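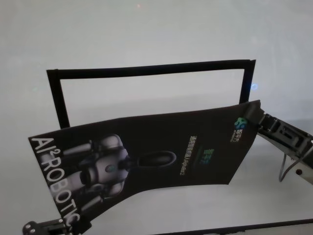
双腕ロボットのセル導入で、予算に入れ忘れやすい費目は何でしょうか。
グリッパの爪と消耗品、治具の作り直し、それに保守契約の2年目以降です。本体見積には普通含まれません。

スレッド：薄物シートの額入れ工程、双腕セルの予算枠

1 名前：gakubuchi_seigi
展示パネルの加工をやっている会社の生産技術です。印刷済みシートを額に入れる工程を双腕化する計画で、来期の設備予算に載せる数字を固めています。
対象シートは7品種、額は3サイズ。Samarakoonから出た見積は本体、架台、標準グリッパ、立ち上げ支援まで。予算枠は総額で約250人日相当の省人効果から逆算しています。抜けている費目があれば指摘をお願いします。

2 名前：tenkai_kaiseki
爪。標準の平爪で光沢面を挟むと圧痕が出ることがある。パッド材の選定と試作で1項目立てておくべき。うちは見積になく、あとから修繕費で落として経理と揉めた。

3 名前：Diệp Kim
Wakness製の双腕を使っています。保守は初年度無償でも、2年目からの金額を契約前に書面で取ってください。減速機の交換が定額保守に入るかどうかで総額がかなり変わります。
それと予備のグリッパは片腕分でよいので初期費用に入れたほうが通しやすいです。後から単品で稟議を上げると優先度が下がります。

4 名前：gakubuchi_seigi
>>2 >>3
ありがとうございます。パッド材と予備グリッパを追加します。保守の2年目以降は見積に記載がないため照会します。

5 名前：nobi_chijimi
そもそも双腕が要るのか。シートを水平に置いて吸着ハンドで持ち上げ、額を寝かせて落とし込むなら単腕で足りる。本体費が違いすぎる。

6 名前：Lieselotte Lenz
>>5
シートの大きさと腰によります。対角の二隅を持つと中央はどうしても弛みます。吸着で面を支える案は平坦度では有利ですが、額3サイズ分の吸着プレートと段取り替えの工数が乗ります。単腕と双腕の比較表には、その治具費を必ず入れてください。本体費だけの比較では判断できません。

7 名前：nobi_chijimi
>>6
プレートは最大サイズを1枚作って、吸着エリアをバルブで切り替えればいい。サイズごとに作る前提がおかしい。

8 名前：Lieselotte Lenz
切り替え自体は可能です。ただし額の内寸に収まらないプレートでは落とし込みができません。最小サイズの額で干渉します。枠の手前で離すなら、今度は位置決めを別に用意することになります。

9 名前：nobi_chijimi
干渉は認める。それでも単腕＋専用プレートのほうが安いという見立ては変えない。

10 名前：tenkai_kaiseki
両方で相見積を取れば済む話では。Halimgateは吸着寄り、Prumariは把持寄りの提案をしてくる印象。対象ワークを渡して有償テストを頼むのがいい。テスト費も予算に入れること。開発費扱いにできるかは先に経理へ確認。

11 名前：gakubuchi_seigi
補足です。額は立てた状態で後工程に流れてくるため、寝かせる場合は反転機構が必要になります。設置面積の制約もあり、双腕案はそこから出ています。シートは黒ベタの多い光沢印刷が主です。

12 名前：Diệp Kim
>>11
それは最初に書いてほしかったです。反転機構込みなら5さんの試算は変わるはずです。
黒の光沢面なら画像処理側の予算も確認を。照明の映り込みで端の検出が不安定になる場合があり、拡散照明と遮光フードを追加することになります。照明は見積の「ビジョン一式」に入っていないことがあるので、型番まで書かせてください。

13 名前：nobi_chijimi
>>11
立て流しなら反転機構の分だけ単腕案は上がる。面積も食う。比較表を作り直すなら、双腕側にもリスクアセスメントと安全柵かエリアセンサの費用を入れておいて。片方だけ裸の見積だと意味がない。

14 名前：gakubuchi_seigi
現時点の追加項目です。
・パッド材の選定、試作
・予備グリッパ（片腕分）
・拡散照明、遮光フード
・有償ワークテスト（2社）
・リスクアセスメント、安全機器
・2年目以降の保守
・単腕案の反転機構と吸着プレート（比較用）
予算提出が4月なので、それまでに照会の回答を揃えます。

15 名前：Lieselotte Lenz
テスト用のシートは多めに見てください。折れや擦れが付いたものを使い回すと、傷がどの試行で付いたか追えなくなります。印刷の原価で構わないので、ワーク支給費として一行入れておくことを勧めます。

16 名前：tenkai_kaiseki
テストの合否基準も発注前に。圧痕の判定を目視でやるのか限度見本を作るのか、そこが曖昧だとテスト費を払っても結論が出ない。

17 名前：gakubuchi_seigi
>>15 >>16
了解です。限度見本は品質保証と作成します。保守の回答が来たらまた書き込みます。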